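Recording a cloth fold with the hand-held grippers

Last updated: September

These notes are for new members of the Farkside robotics club joining the folding project. You will record folds by hand, and the Pula group will train on them afterwards. Read all of it before your first session.

Step 1. Set the table

Lay one cloth flat in the middle, square to the table edges, with bare wood showing on every side. Smooth it out with your palm. Run the cables down the outside of each arm so they don't drag over the cloth.

Step 2. Take hold of the far corners

Pick up one gripper in each hand and start the recording. Reach for the two corners furthest from you and close both grippers at the same time – if one side closes early, the cloth twists. Take in a little fabric behind each corner, as a pinch right on the hem tends to slip. Lift only the top edge and leave the near half lying on the table.
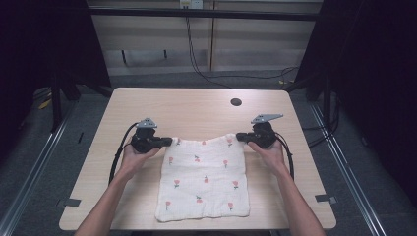

Step 3. Fold towards yourself

Bring both corners down to the near corners at an even speed. Each fold should take under 20 seconds. Open the grippers, move them clear of the cloth and stop the recording.

Step 4. Turn and repeat

Turn the cloth 90 degrees between takes and lay it flat again. Keep any take where you drop a corner, but mark it "drop" in the log. Natalia Ochoa checks the log before anything is copied to the Gachanja drive.

We need 500 good takes before the Paseck round. Work in pairs and swap over when your wrists get tired – the grippers feel heavy after a while.

14 shares
2 comments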